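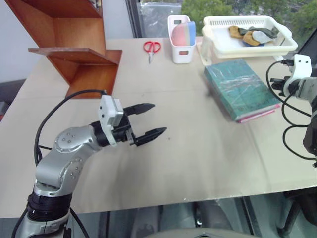 By Hauwa Ezeani
Filed under: Kitchen, Workshop, Things That Squeak
Reading time: 3 coffees, or one if you skim

Wooden Cutting Boards and Butcher Block: The Oil Question

My inbox fills up with cutting boards every November. People are about to have company, they look at the board they've been chopping onions on since spring, and they see something gray and fuzzy with a smell of its own. Then they write to me and ask which oil. I'd rather they asked which sandpaper, but I take what I can get.

First, the washing

A wooden board wants hot water, a drop of dish soap and a brush, and it wants to be done in under a minute. Wash both sides, even the one you didn't use. A board that gets wet on one face swells on one face, and by the weekend you own a shallow bowl. Stand it on edge to dry. Flat on the counter doesn't count as drying, and neither does leaning it behind the faucet, where I have personally grown things.

The dishwasher is out. I know your brother-in-law has been doing it for years. I've seen his board.

Getting rid of onion

Scatter coarse salt over the board, cut a lemon in half and scrub with the cut side until the salt turns to gray sludge. Leave it ten minutes, scrape it off with a bench scraper or an old credit card, rinse, dry. If the smell is garlic, do it twice. If the smell is fish, do it twice and then get a second board and write FISH on the end of it with a marker, as I did, after a fruit salad we no longer discuss.

Baking soda works too, mixed to a paste with water. It can darken oak and walnut, so try a corner before you commit.

Sanding

Here's the part everyone skips. Oil on a fuzzy board gives you an oily fuzzy board. Make sure it's bone dry (overnight at least), then go over it with 120 grit to take down the knife marks, always along the grain. Wipe off the dust. Now wet the surface with a damp sponge and let it dry again. The wood will feel like a cat's tongue, which is the fibers standing up, and you want them to do this now while you're holding sandpaper. Knock them down with 210 or thereabouts. You'll find the store only sells 220, and that will do. I wrote 210 in a column once by mistake and have been getting mail about it ever since, so I've decided to stand by it.

You can carry on to 400 if you like stroking your kitchen equipment. It takes the oil a little more slowly and it looks lovely until the first carrot.

End grain boards, the checkerboard kind, take three times as long to sand and will ruin your opinion of whoever gave you one.

The oil, finally

Food-grade mineral oil from the drugstore. It's in the laxative aisle and the cashier will be very kind to you.

Warm the bottle in a mug of hot tap water, pour a puddle in the middle of the board and push it around with a folded rag. Be generous. Do the edges and especially the ends, where the wood drinks like a horse. Leave it overnight, wipe off whatever's still sitting there, and do it again the next day if you see pale patches.

Olive oil and vegetable oil go rancid. Somebody's grandmother always used them, and I'm sure she was a wonderful woman. Walnut oil does harden, given time, but keep it away from anyone with a nut allergy. Boiled linseed from the hardware store usually has metal driers in it and belongs on your shovel handles.

If you want a board cream, make it yourself: one part beeswax to four parts mineral oil, melted together in a jar standing in a pan of barely simmering water. Use a jar you don't love. Pour it into a tin and let it set. A reader swears by a fancy one called Hedar that comes in a tube, and I tried it, and it was beeswax and mineral oil.

Butcher block counters

Same business, more square footage. Clear everything off, including the toaster, and meet the crumbs. Work a section at a time and pay attention around the sink, where the wood goes black first. Black stains from a wet can or a cast iron pan will often lift with oxalic acid, sold as wood bleach. Gloves, open window, rinse it very thoroughly, and sand lightly once it's dry. For a food surface I'd follow the label to the letter and then read the label again.

A counter that's been varnished won't take oil at all. Drip some water on it. If the drops sit up like beads on a clean surface with no oil in its recent past, you have varnish, and you can put the rag down.

How often

When it looks dry. For us that's up to 10 times a year with the big board, and far less with the FISH board, which lives a quiet life. Sunday evening is a good time for it, with the board left on newspaper overnight.

Oily rags: mineral oil is tame, but walnut and linseed rags can heat up and catch fire all by themselves in a heap. Spread them flat outdoors until they're stiff, away from the house, then throw them out.

Next time: wooden spoons, and whether to boil them (some of you already have, and I've got the letters).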